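The Egg Incident, and What We Changed

Regular readers will recall that our spring goal at the Cuscombe bench was modest: have the arm we call Prado move eggs in and out of a tray without making breakfast. By last Monday it had done 400 transfers in a row, and somebody had gone so far as to order a cake.

Transfer 401 went fine too. On 402 Prado closed on an egg, kept closing, and reported a successful grasp to the log while yolk ran down into its wrist. It then carried the remains to the correct cup and released them there, very gently. The log gives that placement full marks.

The fault was dull, as they usually are. A software update from Vokent, our controller supplier, had reset the grip force limit to its factory value, which is meant for metal parts. The soft limit we set in June lived in a file the update quietly replaced. Nothing warned us. The emergency stop worked perfectly, 11 seconds after it could have done any good.
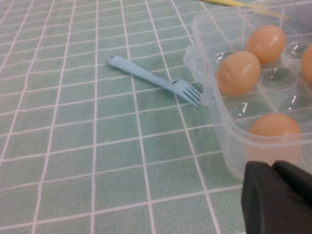

Prado's gripper at the clear tray, four eggs in view. The fork is plastic.

We have made some changes. The force limit is now checked at every startup, and Prado won't move if the number is missing or has wandered. A second limit sits in the Zaler safety box, where updates can't reach it. Hands stay outside the taped line whenever the arm has power, including the hands of people who "just want to straighten the tray." An arm that can't tell a shell from a steel bolt will not be fussy about fingers.

Cleaning the wrist took most of an afternoon and a great many cotton swabs. If you visit and notice a smell near the second joint, we know. The transfer count is back to zero. The cake was eaten on schedule.

Comments (3)

benchrat525
We had the same reset on ours after the update. Lost a light bulb. Check your speed limits while you're in there, ours went back to default too.

Marginal Gains
Does the log really give full marks for placing a broken egg? Seems like a second bug to me.

Cuscombe Bench (author)
It does and it is. Ticket 1338, if you'd like to follow along.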